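Stondow Robotics Club › Towel Project › Frequently Asked Questions

Updated November 2023

What is the Towel Project?

A student club teaching a robot arm to fold a towel. We picked folding over soccer and maze running, and have had plenty of time to think about that.

Do I need to know how to program?

No. We need people who can keep a log, label clips, tie up cables and refold the same towel without sighing into the microphone. If you do program, you'll still be refolding the towel.

What does it cost to join?

Dues are $4 a semester. Bring exact change, the cash box is also the screw box.

Why towels?

A block stays the shape you left it. A towel has opinions. Terry cloth is worse than a bedsheet in some ways (thick, lumpy, full of shadows) and better in others, mainly that there is plenty of it to grab. The woven stripes help too: they look different from the looped parts, so the software has something to hold on to when the rest is one big yellow heap.

What does the robot see?

Two views. The close one is mostly fabric and wood grain. The wide one has the whole arm in it, plus the fruit.

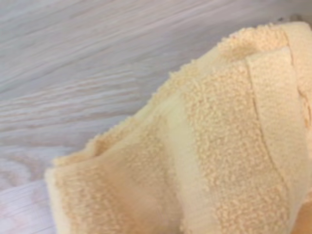
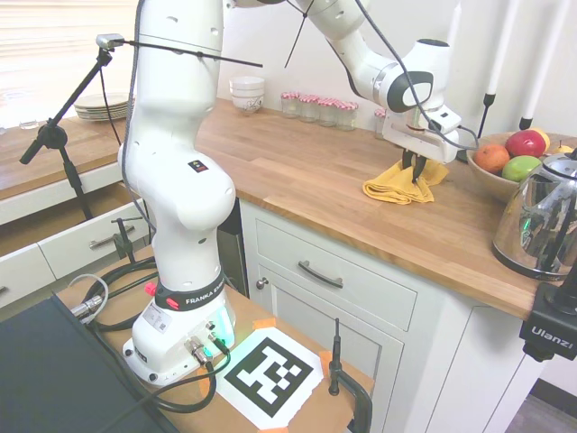
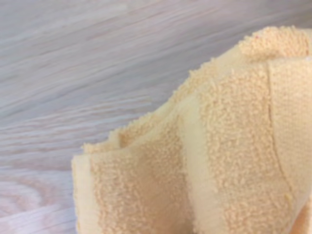 Answers by Jakell, Team Lead and Keeper of the Log

Is the kitchen real?

Real enough to have a kettle. Please don't eat from the fruit bowl; its contents are in the log.

How many tries have you recorded?

2,956 as of this update. The goal is 3,000 before the Trundier Open in January. We keep the failures, so the total is more flattering than it sounds.

How many of those ended in a folded towel?

800. "Folded" means corners matched on the first fold and nothing hanging off the counter. An earlier rule was "looks folded to whoever is on shift," and we threw it out along with a month of scores.

What is the Lưu fold?

Our name for the half, half, third sequence we use in competition. The judges want thirds. Please practice it by hand before your first shift, since the arm will copy your bad habits faithfully.

Can I touch the arm?

After the safety session, yes. Before it, no. Everyone learns the stop button first, and your first shift is spent next to someone who has done it before. Long hair tied back, no lanyards.

Can I move the marker taped to the table?

No.

What if I only moved it a little?

Then you get to redo the calibration, which takes most of an evening. Bring a snack.

Can I bring my own towel?

Yes, if it's clean and plain. We turned down one with a cartoon shark on it and are still hearing about it.

Will it do my laundry?

It won't do ours.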